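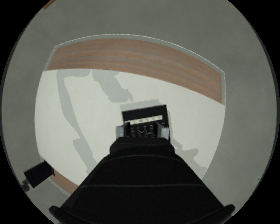 The fisheye view in Brotura, with the black box at the fingers.

I've been using Brotura, the tabletop simulation kit from Istness, since January, and I'm still opening it on evenings when I have no work to do in it. You get an arm, a gripper, a room with a table in it and a set of things to put on the table, and you can be driving the arm a few minutes after the install finishes.

The camera options won me over first. The fisheye one sits low over the gripper and bends the table edge into a big arch, and it took me a while to steer by it. Now I love it! Shadows land on the tabletop as you move (blocky ones, I'd like a smoother setting) and they help a lot with judging height.

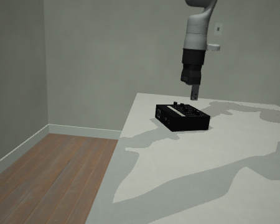 Switch to the room camera and you can check your approach from the side, which saved me plenty of bad grabs on the boxy black device with all the little controls on top. The modeling on that thing is lovely, small knobs and all, though the printing on it is too tiny to read. I also like that the room has baseboards and a light switch. The older Magsi kit I came from gave me a gray void.

Gripes: the 384 pixel preview is too small on my monitor, and with 8 scenes loaded my laptop fan gets loud. Saving a run takes 2 menus when it should take a key. The Tretberg add-on pack has 100 extra objects and I'd get it at the same time, because the starter set wears thin once the arm stops feeling new.

I'd buy it again, and I'm already planning a second table layout for the weekend.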